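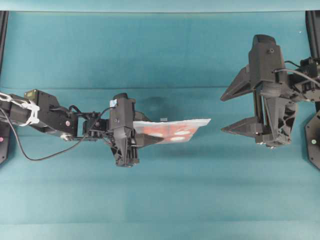
## Linen tape and paper grain

Repaired the Azevedo atlas this week. It has 266 pages and the hinge had split at the front board. The old paste came off with methyl cellulose, left on for 5 minutes per pass - 4 passes in total.

Grain direction matters more than adhesive. A hinge strip cut across the grain cockles as it dries and pulls the joint open again. Lurdes Loureiro cuts hers 2 mm wide of the joint on each side. I use 3.

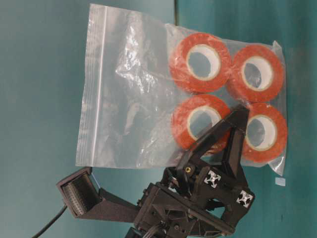
*Red-orange tape, four rolls, in a zip-top bag.*

None of that goes near a book. Pressure-sensitive adhesive creeps into the fibers and stains. The atlas stays under weights until June.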